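Luik: a word list of hardware repair terms

Luik is a bilingual word list covering the terms used in desktop computer repair manuals, in English and Estonian. It is meant for translators and technical writers. Version 4, released September 24, 2025.

Contents

terms.tsv: the main list, 600 entries
variants.tsv: 201 spelling and regional variants, keyed to the main list
rejected.tsv: 77 candidate terms left out, with a short reason code
CHANGES: differences from the previous version

All files are UTF-8, tab-separated, with Unix line endings. The first row holds column names. Fields are never quoted. A tab inside a definition is written as a single space.

Columns in terms.tsv

id: integer, stable across versions. Deleted ids are not reused.
en: English headword, lower case unless it is an abbreviation
et: Estonian headword, nominative singular
domain: one of case, board, power, storage, cooling, tool
def: one-sentence definition in English
src: source code, see below

Sources

TZ is the Tronditz service glossary. CL is the Closance parts catalog. MK marks terms added by Merike Kuusk from her own translation work. Where TZ and CL disagree, the TZ form is the headword and the CL form goes to variants.tsv.

Usage notes

"Case" and "chassis" are treated as synonyms, with "case" as the headword. "Tower" is kept as a separate entry for the form factor. "Side panel" is preferred to "side cover". "Motherboard" is the headword; "mainboard" and "system board" are variants.
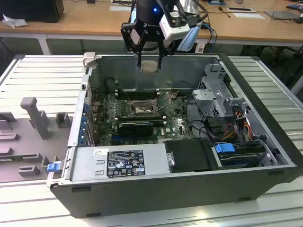
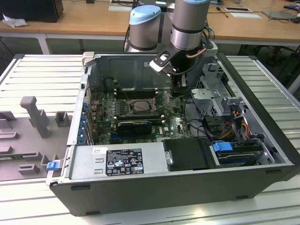 Desktop towers with the side panel off.

Known issues

Plural-only Estonian nouns are listed in the plural, which breaks the rule for the et column. A script that inflects headwords should check for these first. The cooling domain is thin and has no liquid cooling terms. Some CL definitions describe a part by where it is stocked, and these are being rewritten.

Corrections

Send corrections to Antigoni Moschos at the Trirkham terminology desk. Give the id, the column and the proposed text. Changes received before the end of January go into the next version.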